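Progress report to the Rieger Fund, 5/19/20
Kustine drawing room, second report

Dear friends at the fund,

Thank you for being so patient with us this spring. The drawing room has kept going, and the grant has gone where we said it would. We have spent $1,718 of the $2,820 on paper, markers and the table by the wall, and $926 is promised to Divon for the printing of the pattern booklet. The small remainder is set aside for more black markers, which we go through faster than I ever budgeted for in January.

Most of our time has gone into the border patterns — rows of waves and zigzags drawn freehand in thick black marker on plain white paper, with no ruler and no penciling first. We have 58 finished sheets so far, and I am fonder of the wobbly ones than I probably should be.
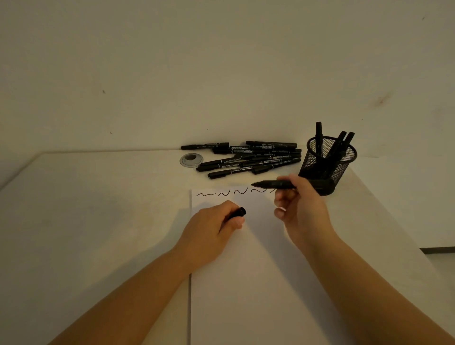 Why are the patterns drawn by hand when a computer could repeat them perfectly?

Because the booklet is meant for people who want to pick up a marker and try it themselves, and a slightly uneven row is a much friendlier thing to copy.

Next we choose the sheets for the booklet and send them over to Divon. A first proof will come to you as soon as we have one, and we would dearly love your comments on it.

With warm thanks,
The Skastik workshop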